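Household chore automation

Household chore automation is the use of machines for domestic work such as washing, folding and bed making. Washing machines have done the wet part for decades. Handling soft goods afterward is still mostly manual, on shop floors as well as in homes.

Cloth is hard for machines – it has no fixed shape, and a grip on one corner changes the rest. Thick quilted pieces also spring back when let go. Many research groups therefore work with simple two-finger grippers and ordinary bedrooms. 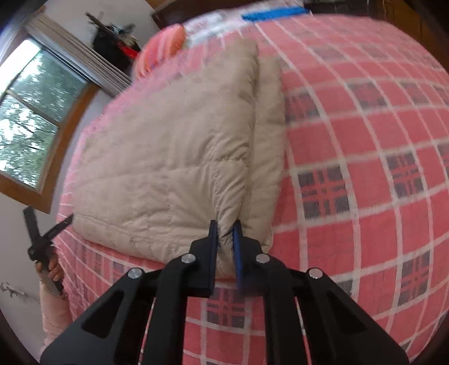

Can a robot fold laundry at home yet? Some can fold a towel or a shirt laid flat in front of them, but they are slow and need a person nearby.

The Sturen trial

The Sturen trial, run by Lorcan Keane at Turolard, set 255 folding and tidying tasks in 11 homes. Flat items gave the best results. Padded items were the weakest group, and bed making was dropped after 4 homes. A later round at the Hanrahan linen works used 2000 towels of one size and went better, which Keane put down to the fixed table height.

Beds bring problems of their own. They are wide, soft and often pushed against a wall, and a patterned cover can make the edge of a folded item harder to pick out.

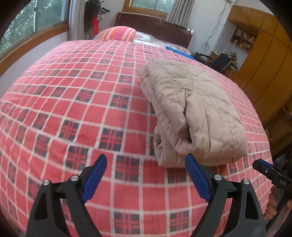

Eamon Ó Flaithearta has argued that speed matters less than is often claimed, as a machine that folds slowly overnight would still save a household the work. Sitport, a maker of laundry equipment, sells folding machines to hotels but has no home model.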